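Gunbridge House residents' meeting — minutes, January 2022

I'm writing these up from my notes, so shout if I've got anything wrong! We met in the upstairs lounge and got going once the kettle had been round twice. The last minutes were agreed with one fix: the dryer repair came to $47, and I'd put $19, which was the price of the lint filters. Sorry about that.

1. Laundry and folding

This took up most of the evening (as usual). Clean clothes are piling up in the dryers and people can't get their own loads in. We talked about having a folding table put in the laundry room, but the one in the Idstead catalog is too deep for the wall by the sink, and I wasn't the only one who thought it looked flimsy. Most of us fold on the bed anyway. You get all that space, and you can lay a thing out flat before deciding what to do with it. 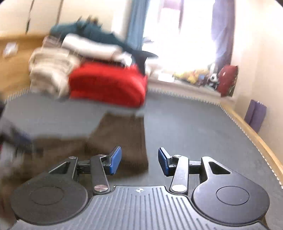

Photo: Gunbridge House residents' group

The brown garment got a bit of discussion. Half the room would fold something like that in from the sides and then up, and the other half would put it straight on a hanger. We did not settle it! What we did agree is that clean clothes left in a machine may be moved to the shelf by whoever needs it next — moved nicely, please, and kept together.

Agreed: I'll put a note on the laundry door.

2. Corduroy, and small things

A question came in on paper about corduroy going flat and shiny. The advice from the room was to turn it inside out for the wash, shake it hard while it's damp and smooth it down by hand. Keep it away from towels too, or you'll be picking fluff out of the ribs all week.

Underwear was next, and we had a good laugh over whether anyone really folds it. Some do (in thirds, waistband showing), some throw it in a drawer. We're leaving that to personal conscience. It does help to pick the small stuff out first, though, before it gets buried under the trousers. A black pair with a gray and black striped waistband, "beautiful" running along the band, is easy enough to spot against brown corduroy.

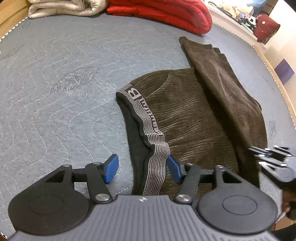 3. Clothes drive

The Salameh center will take clean, folded adult clothing until the end of the month. No underwear, no single socks. We sent 27 bags last time and would love to beat it. Bags go in the hall closet, tied and labeled.

4. Money

The balance stands at $1159. The Jinavau detergent order is due again and we agreed to stick with the unscented.

5. Anything else

The hall light is still flickering. I'll chase it.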